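How to Seal and Regrout a Marble Tile Backsplash

By Rania Zerouali

Marble tile behind a cooking area needs two kinds of maintenance. The stone has to be sealed against oil and acid, and the grout has to be kept sound so that moisture does not reach the wall. Both jobs can be done by hand with ordinary tools. The procedure below assumes polished or honed marble in a running bond layout, set on cement board or drywall, with joints 1/8 inch wide or narrower.

Tools and Materials

Carbide-tip grout saw, hand type
Utility knife with spare blades
Margin trowel
Rubber grout float, soft face
Two buckets
Grout sponge with rounded corners
Unsanded cement grout
Penetrating sealer rated for natural stone
pH-neutral stone cleaner
100% silicone caulk, color matched to the grout
Painter's tape and plastic sheeting
Lint-free cloths
Safety glasses, gloves, and a dust mask rated for silica

Use unsanded grout only. The sand in standard grout scratches polished marble, and the scratches can't be wiped or sealed away. Epoxy grout is an option for new work but is difficult to clean off porous stone and is not covered here.

Step 1: Test the Existing Sealer

Clean a tile with the neutral cleaner and let it dry overnight. Place a few drops of water on the face of the tile and a few on the grout joint next to it. Wait 13 minutes, then wipe dry.

If the water stayed beaded and left no dark mark, the sealer is still working. If the stone darkened under the drops, it needs sealing. Test at least one tile near the cooktop and one near the sink, as these areas wear at different rates.

A dull spot that does not darken with water is probably etching, which is surface damage from acid. Sealer will not remove it. Light etching on polished marble can be reduced with a marble polishing powder. Deep etching requires rehoning.

Step 2: Inspect the Grout

Run a fingernail or a plastic scraper along each joint. Mark the following with small pieces of painter's tape:

Joints that shed powder when scraped
Hairline cracks longer than one tile
Gaps where the grout has separated from the tile edge
Missing sections

Tap the tiles next to any marked joint with the handle of the margin trowel. A hollow sound means the tile has lost its bond. Remove and reset loose tiles before regrouting, or the new joint will crack in the same place.

Step 3: Remove Failed Grout

Turn off power to any outlets in the work area at the breaker and remove the cover plates. Tape plastic over the counter and cooktop.

Hold the grout saw parallel to the joint and draw it in short strokes. Remove grout to a depth of at least two-thirds of the tile thickness. On thin joints, start with the utility knife and widen the cut only as far as the blade needs. Do not use an oscillating tool on joints under 1/8 inch. The blade is too wide and will chip the arris of the tile.

Work the horizontal joints first. They are continuous and give the saw a straight path. The vertical joints in a running bond stop at every course, so finish the last half inch of each one with the knife to avoid cutting into the tile above or below.

Vacuum the joints with a brush attachment and wipe them with a damp sponge.

Step 4: Presseal the Stone

Apply one thin coat of penetrating sealer to the tile faces and let it dry as directed on the container. This keeps grout pigment out of the pores and is most important with dark or colored grout on light stone. Keep the sealer out of the joints. Grout does not bond well to a sealed edge.

Step 5: Mix and Apply Grout

Mix the grout with clean water to the consistency of smooth peanut butter. Let it rest for the slake time on the bag, then stir again without adding water. Extra water weakens the grout and causes uneven color.

Load the float and press the grout into the joints with the float held at a low angle. Hold it at close to 90 degrees on the second pass and scrape diagonally to clear the surface. Work in sections of about 6 square feet.

Leave the joint between the backsplash and the counter empty. The same applies to inside corners. These are movement joints and are filled with caulk in Step 7.

Step 6: Clean the Haze

Wait until the grout is firm to the touch. Wring the sponge nearly dry and wipe diagonally across the joints, turning to a clean face after each stroke. Rinse in the first bucket and again in the second. Change the water often.

Buff off the remaining haze with a dry cloth after 2 hours. Never use vinegar or an acid haze remover on marble.
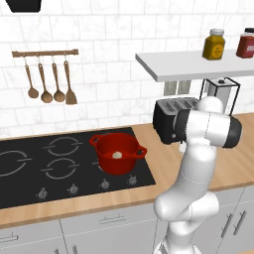 Step 7: Caulk the Movement Joints

Tape both sides of the joint. Apply a continuous bead of silicone, tool it once with a wet finger or a caulk tool, and pull the tape while the silicone is still wet. Silicone skins over in a few minutes, so tape and caulk one run at a time.

Fasteners that pass through the tile should be treated as joints too. Back out the screws of any rail or shelf bracket, put a small amount of silicone in the hole, and drive the screws back in by hand. Stop when the bracket is snug. Overtightening cracks the tile around the hole.

Step 8: Final Seal

Allow the grout to cure for the period on the bag, commonly 48 to 72 hours. Apply sealer to the full surface, including the joints, with a lint-free cloth. Wipe off all excess before it dries. Dried excess leaves a sticky film that has to be dissolved with more sealer and buffed.

Apply a second coat if the first is absorbed quickly. Repeat the water test from Step 1 after the sealer has fully cured.

Maintenance

Wipe oil and tomato splashes the same day. Use neutral cleaner and a soft cloth for weekly cleaning. Avoid bleach, ammonia, scouring powder, and citrus products. Run the water test once a year behind the cooktop and reseal when the stone begins to darken.

Last updated December 23, 2025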